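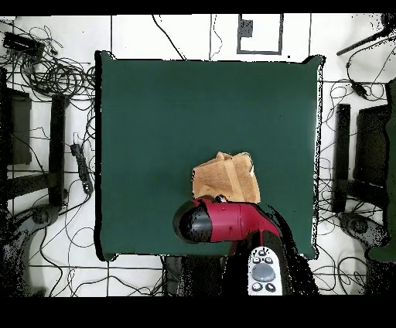
# The Cloth Gets Its Turn

Most people own more cleaning cloths than dinner plates and have never given one of them a minute's thought. They sit crumpled on the table until somebody needs to wipe something, and then they sit crumpled somewhere else. A tan cloth on a dark green tabletop, bunched up with one fold standing higher than the rest, will look familiar to anyone who has cleared up after supper.

Rianne Aerts has thought about it a good deal. She runs the household linens counter at Van der Linden, a shop in Flerkholm that stocks 184 kinds of cloth, from dish towels to dust rags. Customers usually come in asking what to buy. She would like them to ask how to fold.

"A cloth has two sides when you throw it down in a heap," she says. "Fold it in half and in half again and you have 8 clean faces to work with. You turn to a new one when the first gets dirty."

The method is old and hotel housekeepers know it well. Lay the cloth flat. Bring the left edge to the right, then the bottom edge to the top. You get a pad four layers thick that fits under the palm. Wipe with one face, flip it, then refold so the inside faces out. For a kitchen table, two faces are normally enough.

A cloth picked up in a lump does a poorer job. The high folds touch the surface and the rest doesn't, so crumbs get pushed into the gaps and come back out in a line at the far edge of the table. Dark tabletops show this more than pale ones. Aerts has a dark green one at home and says every streak is visible by the window.

## Getting the lump out

Folding a flat cloth is easy. The slow part is getting a crumpled one flat. Kartini Tarigan teaches housekeeping at a training center in Andum, and she spends most of her first lesson on it.

Her students start by looking for a corner. If no corner shows, they lift the highest fold and let the rest hang. One usually drops out near the bottom. They take that corner in one hand, run the other hand along the edge to the next corner, and lay the cloth down from there. Smoothing from the middle outward comes last.

"People pull at it from all sides and it gets worse," Tarigan says. "Find one edge and stay on it."

She has students practice on a small square table with nothing else on it. Cotton is the easiest to start with. Microfiber clings to itself, and waffle weave holds a crease after washing, so those come later in the course.

## Keeping them

Van der Linden sells a shelf insert called Podia, with 4 low compartments that hold folded cloths on edge. Aerts keeps one under her own sink, sorted by job: table, counters, floor and windows. A shoebox with cardboard dividers works too, and she tells customers so.

She washes table cloths after a day's use and hangs them over a rail before folding. Fabric softener stays out of the wash, as it leaves a coating that smears. Any cloth with a fraying edge moves down to floor duty.

The shop sold almost 3000 cloths last year, with the busiest stretch in September. Plain cotton in tan and gray went fastest. Aerts puts a folding card in the bag with each one.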